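Soltus Tabletop Kit -- read me first

Thank you ever so much for trying the Soltus kit from Gondalport.
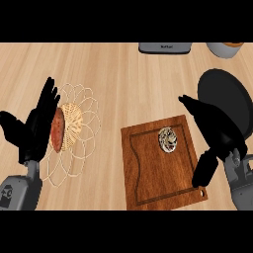 We built it for people who want to try out two-handed kitchen work in simulation before they spend money on the real thing, and we have tried to keep it friendly. You get 2 robot arms with black humanoid hands, a wooden tabletop, a set of kitchen objects to put on it, and 3178 recorded runs to learn from or simply to browse on a rainy afternoon.

Getting going
Unpack the folder, open the settings file and choose one of the 4 starting layouts. The Tosley layout is the gentlest, so do begin there if you are new to all this.

Known niggles
Thin wire objects can jitter a little when a hand leans on them -- Béla Szénási is working on it, and the March release was a good deal worse!

Help
Write to Đạt Hoàng at the Ung desk, who is glad to hear from beginners and old hands alike. Please tell him which layout you were using.

Last updated Tue 3 July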